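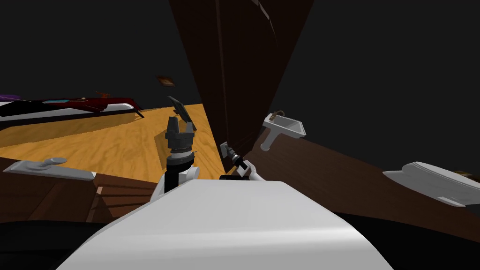 Two white arms with dark grippers and a tilted panel, computer rendering.

Copying out the notebook

I finished copying my aunt's recipe notebook in September. It took most of the summer, working at the kitchen table after dinner, and I want to write down how it went while I still remember the details.

The notebook belongs to my aunt, Golnar Dehghan. It has a green cover with a spiral along the short side, and inside the front she wrote her name and the year, 1392. That is the Iranian calendar. It means she started it in 2013 or early 2014, the winter she moved out of the house on Collier and into the apartment. Before that her recipes were on envelopes and the backs of phone bills, in a drawer with the batteries. She sat down after the move and wrote them all out in one go, then kept adding to it.

There are 41 recipes. I counted twice, once going by the titles and once after typing, and got the same number. A few of them are barely recipes. One says "rice for guests" and gives the amount of rice and nothing more. Another is for sour cherry syrup and stops after the sugar. I asked her about that one and she said the phone rang.

My Persian reading is slow. I can get through a menu or a text message, but her handwriting runs letters together and she leaves off dots when she is in a hurry. I spent one whole evening on a word in the eggplant recipe that I thought was a kind of herb. It was "neighbor." The sentence said the neighbor's dish was the right size for it.

How I set it up

I tried Surnora first, which is a recipe app my cousin uses. It was fine for English. When I mixed the two languages on one line it moved the numbers to the wrong end, so two cups of flour ended up next to the oil. I fixed those by hand for four recipes and then gave up and used a plain word processing file. Each recipe gets one page. Her words are at the top in Persian, my English is under that, and my own notes are at the bottom in smaller type so that nobody mixes them up with hers.

The notes turned out longer than I planned. Her measurements needed them. She uses a tea glass, a soup spoon, and something she calls "the Gondik." The Gondik is a tin cup. It came with a brand of dried limes she bought years ago, and the name is stamped on the bottom. She has measured rice with it ever since. I brought my kitchen scale over and weighed the rice three times, and then I did flour and sugar. It holds a little more than a regular cup. If you use a regular cup for her rice you will use too much water, and that is why mine was always soft. I had blamed the pot.

The tea glass was harder. She owns several and they are not the same size. I asked which one the book meant and she said whichever one is clean. I used the middle one and wrote that down.

Cooking from it

I decided I would not print anything until I had cooked it. I didn't keep to this completely. I skipped the two recipes that use quince, which I couldn't find in July, and I skipped the tripe. Everything else I made at least once, some of it badly.

The lentil soup was right the first time. The herb stew took me several tries. The book says to fry the herbs "until they are ready," and I was stopping while they were still bright green. They need to go much darker than I was comfortable with, and the kitchen should smell a bit like hay. My husband opened the window and asked if something was wrong. That batch was the good one.

I got most of the ingredients at Soltani, the grocery on the corner past the car wash. They have barberries in the freezer case, and the price is better than the small boxes at the supermarket. Pick the stems out before you rinse them. The man at the register asked why I kept buying fenugreek, and when I told him he said his mother puts a dried lime in whole and pokes it with a fork first. My aunt splits hers in half. I tried both ways. Splitting makes it more bitter, and I like it, but my kids prefer the fork version. That went in the notes too.

The potato cutlets gave me trouble. Hers hold together and mine fell apart in the pan. I went over one afternoon to watch her make them, and she grates the onion and squeezes it out in a dish towel until hardly anything is left to squeeze. The book only says "one onion." She was surprised it needed to be written. She also lets the mixture sit in the refrigerator while she does the dishes, and that isn't in the book either.

Printing

I had the pages printed at the copy shop and put them in a binder with plastic sleeves. Spiral binding looked nicer, but a binder lets me swap a page out when I get something wrong, and I already have. I put the salt for the cucumber pickles in as soup spoons when it should have been teaspoons. If you are one of the cousins with an early copy, please cross that out.

I also scanned every page of the original, including the ones with only shopping lists and phone numbers on them. My aunt thought the phone numbers were a waste of paper. Then she read through them and called one.

I gave her the green notebook back along with her own binder. The notebook is still what she cooks from. Last week she added a page for a walnut cookie she got from a woman at her dentist's office, so the file is out of date. I have asked her to send me a picture of the page with the dots on the letters.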